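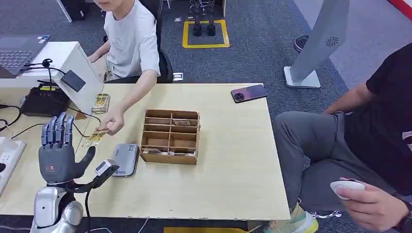 **Prüfprotokoll Klanginstallation »Trurnelach«, Markthalle, Abnahme vor Publikumsöffnung**

Prüfdatum: 16. August 2018
Veranstalter: Pralleo, Sparte Kunst im öffentlichen Raum
Technische Ausführung: Flaltine Veranstaltungstechnik
Grundlage: Sicherheitskonzept Fassung 3, Aufbauplan, Protokoll der Vorprüfung vom Mai

Bewertung: **i. O.** = in Ordnung, **M** = Mangel, Betrieb mit Auflage möglich, **S** = Mangel, vor Öffnung zu beheben, **n. z.** = nicht zutreffend

## 1. Unterlagen

- [x] Aufbauplan liegt am Regieplatz aus. **i. O.**
- [x] Statischer Nachweis für die Lautsprechertürme vorhanden. **i. O.** Der Nachweis gilt für geschlossene Hallentore. Bei offenem Nordtor ist die Windlast gesondert zu betrachten, siehe 2.4.
- [x] Genehmigung für nächtlichen Betrieb. **i. O.**
- [ ] Prüfnachweise aller ortsveränderlichen Geräte. **M** Für zwei Kabeltrommeln fehlt die Plakette. Trommeln außer Betrieb genommen, Ersatz aus dem Bestand von Flaltine.
- [x] Ablaufplan der Dauersendung mit Schichtwechseln. **i. O.**

## 2. Tragwerk und Aufbauten

2.1 Standsicherheit der Türme: **i. O.** Ballast gemäß Plan aufgelegt und gegen Verrutschen gesichert.

2.2 Abhängungen: **i. O.** Zweitsicherung an allen Lautsprechern vorhanden. Schäkel nachgezogen, Bolzen mit Draht gesichert.

2.3 Podest der Sprecherkabine: **S** Geländer an der Rückseite lose, Klemme nicht vollständig geschlossen. Während der Begehung behoben, Nachprüfung ohne Befund.

2.4 Textilbahnen am Nordtor: **M** Die Bahnen wirken bei Durchzug als Segel. Auflage: Nordtor ab Windwarnung geschlossen halten oder Bahnen einholen. Zuständig ist die jeweilige Schichtleitung. Ein Windmesser ist am Regieplatz anzuzeigen, bisher fehlt die Verbindung.

2.5 Skulpturale Einbauten der Gruppe Đàm: **i. O.** Kanten unter Kopfhöhe gepolstert. Die Polsterung ist nur geklebt und daher täglich zu kontrollieren.

## 3. Elektrische Anlage

3.1 Einspeisung und Unterverteilung: **i. O.** Fehlerstromschutzschalter ausgelöst und wieder eingeschaltet, Auslösezeiten im Messprotokoll.

3.2 Leitungsführung: **M** Kabelbrücke am Durchgang zum Innenhof endet vor der Türschwelle. Die Lücke ist zu schließen oder die Leitung über den Türsturz zu führen. Letzteres wird bevorzugt, da der Durchgang auch von Lieferwagen der Marktstände genutzt wird.

3.3 Unterbrechungsfreie Versorgung des Sendepults: **i. O.** Überbrückungszeit unter Last gemessen: 25 Minuten. Gefordert sind 20.

3.4 Schutzpotentialausgleich der Türme: **i. O.**

3.5 Geräte im Nassbereich (Fischhalle): **n. z.** Der Standort wurde nach der Vorprüfung gestrichen. Im Aufbauplan ist er noch eingezeichnet, bitte korrigieren.

## 4. Rettungswege und Personenzahl

4.1 Zulässige Personenzahl: 334 gleichzeitig im Hallenschiff, davon höchstens 76 auf der Galerie. Zählung durch Einlassdienst, getrennt nach Ebenen.

4.2 Bestuhlung: **i. O.** 203 Plätze, reihenweise verbunden. Gangbreiten nachgemessen.

4.3 Ausgänge: **S** Ausgang Süd war durch Leergut der Marktbetreiber verstellt. Geräumt. Die Fläche ist am Boden zu markieren, Kontrolle bei jedem Schichtwechsel mit Eintrag im Wachbuch.

4.4 Sicherheitsbeleuchtung: **M** Eine Leuchte auf der Galerietreppe ohne Funktion. Tausch bis zur Öffnung. Andernfalls bleibt die Galerie gesperrt und die Personenzahl unter 4.1 verringert sich entsprechend.

4.5 Verdunkelung in der Nachtphase: **i. O.** Rettungszeichen bleiben sichtbar, auch bei Vollbetrieb der Nebelmaschine. Geprüft von der letzten Stuhlreihe aus.

## 5. Schall

5.1 Pegel im Publikumsbereich: **i. O.** Messung am ungünstigsten Ort, Mittelungspegel unter dem vereinbarten Grenzwert. Der Begrenzer ist verplombt.

5.2 Pegel an der Grundstücksgrenze, nachts: **i. O.** bei geschlossenem Nordtor. Eine Messung bei offenem Tor steht aus. Bis dahin gilt: Tor nachts zu.

5.3 Gehörschutz: **M** Spender am Eingang leer.

5.4 Durchsagen: **i. O.** Notdurchsage schaltet die Sendung stumm. Sprachverständlichkeit im Innenhof mäßig, ein zusätzlicher Lautsprecher wird empfohlen, ist aber keine Auflage.

## 6. Personal der Dauersendung

6.1 Ruhezeiten: **i. O.** Schichtplan eingesehen. Künstlerisches Personal in der Kabine unterliegt denselben Pausenregeln wie die Technik. Ein abweichender Vermerk im Ablaufplan ist zu streichen.

6.2 Belüftung der Kabine: **M** CO₂-Wert nach einer Stunde mit drei Personen erhöht. Auflage: höchstens zwei Personen oder Tür in den Musikpausen öffnen.

6.3 Erste Hilfe: **i. O.** Verbandkasten vollständig, Ersthelfer je Schicht benannt.

6.4 Alleinarbeit: nicht zulässig. Regieplatz und Kabine sind stets gleichzeitig besetzt.

## 7. Ergebnis

Freigabe mit Auflagen. Die mit **S** bewerteten Punkte sind erledigt. Offen sind 2.4 (Windmesser), 3.2, 4.4, 5.3 und 6.2. Die Erledigung ist von Flaltine schriftlich an Pralleo zu melden, bei 3.2 und 4.4 mit Foto. Der korrigierte Aufbauplan ersetzt das ausliegende Exemplar.

Nächste Begehung nach dem ersten vollständigen Nachtbetrieb.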